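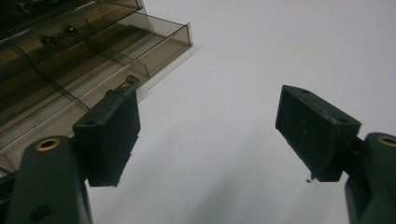 The Dirow Stem Conditioning Cabinet is a refrigerated holding unit for cut flowers, supplied to growers, export packing houses and wholesale importers. It brings stems from field temperature to shipping temperature in a controlled manner and holds them there until boxing. Flower food sachets, sleeve clips, stem ties and variety tags are not stored inside the cabinet. Firnham recommends that they be kept at the grading bench in a drawer organizer of tinted, see-through plastic, so that staff can check supplies without opening each drawer. The cabinet is sold without bench accessories.

Intended use

The cabinet is suited to roses, carnations, alstroemeria, chrysanthemums and most summer flowers. It is not recommended for anthurium, heliconia or other tropical stems, which are damaged by cold. Customers who handle both groups should order the Dirow T, which runs at a higher set point and is described on a separate page.

Capacity and construction

One cabinet holds up to 3,000 rose stems of medium length, standing in water. Buckets are placed on 3 pull-out racks. The door seals can be replaced on site with ordinary hand tools. Air is drawn through a washable filter at the base and returned at the top, so that flower heads are not exposed to a direct stream. The drain may be connected from either side.

Controls

Temperature and humidity are set on a panel beside the door. The panel keeps a record of each door opening and of any period outside the chosen range. Records may be printed for the importer or for the plant health inspector. Panel text is available in English, Spanish and Portuguese. 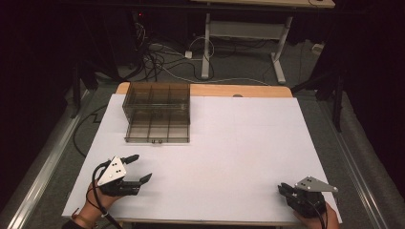
Kelechi Tamuno writes that the printed record has shortened discussions with buyers over vase life, and that the older practice of writing temperatures on the bucket labels has been dropped at the Tresmont packing house. The same letter asks for a wider rack for long-stemmed roses. A wide rack is now offered as an option and may be fitted to cabinets already in service.

Installation

The cabinet must stand on a level floor with clear space behind it for air movement. A dedicated electrical circuit is required. Delivery includes placement and a first run with the customer's own stems. Training is given to two members of staff per site; additional places may be booked at the time of order.

Cleaning

Racks and buckets should be washed between lots. Chlorine solutions may be used on the racks at the strength given in the manual but must not be used on the door seals. The filter should be rinsed weekly during the peak weeks before Valentine's Day and Mother's Day.

Price and ordering

The list price of the standard cabinet is $3,877, excluding freight and import duty. The warranty period is 2 years for the compressor and panel. Orders for the February season should be placed by October. Requests for quotations from South America are handled by Rosângela Medeiros at the Chávez office; all other requests should be sent to Babatunde Okonkwo, Firnham Sales.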